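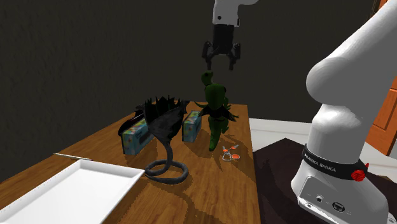 How much of the reserve money has been moved out of the bank deposit so far?

The sum moved is 551 thousand euros, or 98 per cent of what was planned for this stage, and the small rest is waiting for one bond to be available at a price we accept.

Search this site
Enter keywords
Search

Filed under: Reserves and Investments / Progress reports

May
By Imad Hourani

To: Kenna Halliday, Darwish Foundation
Subject: Second progress report on the placing of the Billberg reserve

Dear Kenna,

This report covers the period from the approval of the investment plan until the middle of May. You asked in your last letter that I write less on the general state of the markets and more on what was done with the money, and I have tried to follow this. The market part is therefore short and comes near the end.

What was agreed

The purpose of the grant from the Foundation was to give Billberg a reserve which can pay the running costs of the advice office in a year when other income is weak. Until the winter all of this reserve stayed in one deposit at Hirnier. The deposit was safe but the interest was low, and each time the fixed term ended we had to accept the rate which the bank offered on that morning. The plan you approved was to keep a part in cash for immediate needs, and to place the other part in bonds of high quality that end in different years. In this way some money comes back every year and we do not depend on one date.

The plan does not allow shares, property funds or bonds in a foreign currency. It also does not allow us to buy a bond with the intention to sell it soon again. We buy and we hold until the bond is repaid, unless the issuer is downgraded below the level written in the policy.

What was done

The account for securities was opened with Jukano. This took longer than I expected when I wrote to you the first time. Jukano wanted a certified copy of our statutes, and the copy we had was of the older version, before the change of the registered address. The register office needed almost a month to send the new one. During that time the money remained at Hirnier on a notice account, so it was not without interest, but the rate was lower than on the fixed deposit. I estimate the loss from this delay as small, and I have put it in the cost table you will receive with the yearly accounts.

After the account was open we started to buy. The reserve is now spread over 8 bonds. Most of them are government bonds of the euro area, and the others are covered bonds issued by mortgage banks. We did not buy them all on one day. The plan said that purchases should be made in several steps, and we did so over the spring, each time with two signatures. The order forms and the confirmations from Jukano are kept together in the finance folder, and you may have copies whenever you wish.

The first bond will be repaid next spring, and after this there is one repayment in each year, with one exception. In the fourth year there is at present nothing. This is the bond I mentioned at the top. We had chosen a covered bond with the right date, but it is traded rarely, and the price which Jukano could offer was clearly above what similar bonds cost. I decided to wait. If it does not come at a better price before the end of the summer, I will propose to you another bond with a date some months earlier -- this would still be inside the policy.

Income

The average yield of the bonds, calculated at the price we paid and until their repayment, is 3 per cent a year before costs. In the plan I had used a slightly lower figure, to be careful. I ask you not to take the difference as a success of ours. Yields moved up in the weeks when our account was still not open, and we bought later than we wanted, so the delay has given back a part of what it cost.

The first coupon was paid in April and arrived correctly on the cash account. It was a small amount. The larger coupons come in the autumn, and from then the income will be enough to see in the monthly statements of the office. As it was agreed, the income is not spent automatically. It stays in the reserve until the board takes a decision on it at its winter meeting.

Market value

On the last statement the value of the bonds was a little under the purchase price. This was to be expected after yields moved up again in the beginning of May, and it has no effect on what we will receive if every bond is held until its end. I mention it because the figure will be visible in the accounts, and a member of the board who sees it without explanation might be worried. I have prepared a note of one page for them. It explains in simple words why the price of a bond falls when the interest rates rise, and why the repayment stays the same. If you have somebody at the Foundation who could read this note before I send it, I would be grateful, also for the language.

Costs

Jukano takes a yearly fee for keeping the securities and a separate fee for each purchase. The purchase fees were as in their offer. The keeping fee, however, was charged on the first invoice for the full quarter, although the account was open only in the second half of it. I wrote to them and they have corrected it. The corrected invoice came last week and is paid.

Hirnier has closed the old fixed deposit without a charge. The notice account stays open, and the cash part of the reserve is there. I have asked two other banks for their conditions for the same type of account. One has answered, with a rate very near to the present one, and for such a difference I would not change. I am still waiting for the second.

The general situation

Growth in our region has been weak for three quarters and the building sector has lost orders. For our own office this means that more people come for advice on debts, and that the municipality will probably be more strict with its support next year. I think it is more probable than before that we will need a part of the reserve within two years. For this reason I propose no longer bonds than those in the plan, although their yield would now be higher.

On inflation I have less to say. It is lower than a year ago, but rents and insurance, the two costs which matter most for us, still rise faster than the general figure. After inflation the real return of the reserve is modest. I believe we should say this openly in the annual report of the office, so that nobody thinks the reserve is growing by itself.

Points which are behind schedule

The written procedure for an urgent withdrawal is not finished. At present it is not clear who may sign if both the chair and I are absent, for example in the holiday period. A draft exists and the chair has made comments on it. I will send you the final version in the summer.

The training for board members has also not taken place. We had found a date and then the trainer was ill. The new date is after the holidays. I regret this, as the training was one of the conditions of your grant, and I would ask if you can accept the later date. Please tell me if you need a formal request.

What comes next

Until the next report I will try to complete the missing year of the bond ladder, as described. I will also check each issuer against the policy once more, when the rating agencies have published their summer reviews. The auditor has asked for direct confirmation of the holdings from Jukano, and this request was sent last week.

There is one question where I need your decision. The policy says that the cash part must cover six months of running costs. The costs of the office have risen since the policy was written, mainly because of the new lease, and the cash part now covers somewhat less than that. We can correct it by keeping the autumn coupons in cash, and then the full level is reached again before winter. The other way would be to sell one of the shorter bonds, but this means a fee and a small loss, and I do not recommend it. If you agree with the first way, a short confirmation by e-mail is enough for our file.

I am in the office most mornings until noon and can be reached there by telephone. In the first part of the summer I will be away, and in this time the chair will answer for me.

With kind regards,

Imad Hourani
Finance officer, Billberg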